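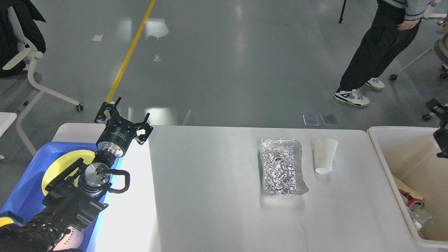 Foil pack and paper cup on the table, left gripper open, bin to the right.

May 19, 2021

Table clearing for the Kovulen set. Goal was 50 demos, we kept 18. Most of the rejects are mine – I hesitate over foil, and the model doesn't need to learn hesitation from me. Elaine drove the last 5 and kept 4, which she has mentioned.

Glare on the left half of the table is still bad. Zahira wants the lamp moved before we record more. Also wipe the table, there's a hair or fiber on it and I refuse to label it.

Cups tomorrow, upright and tipped. Bin stays where it is.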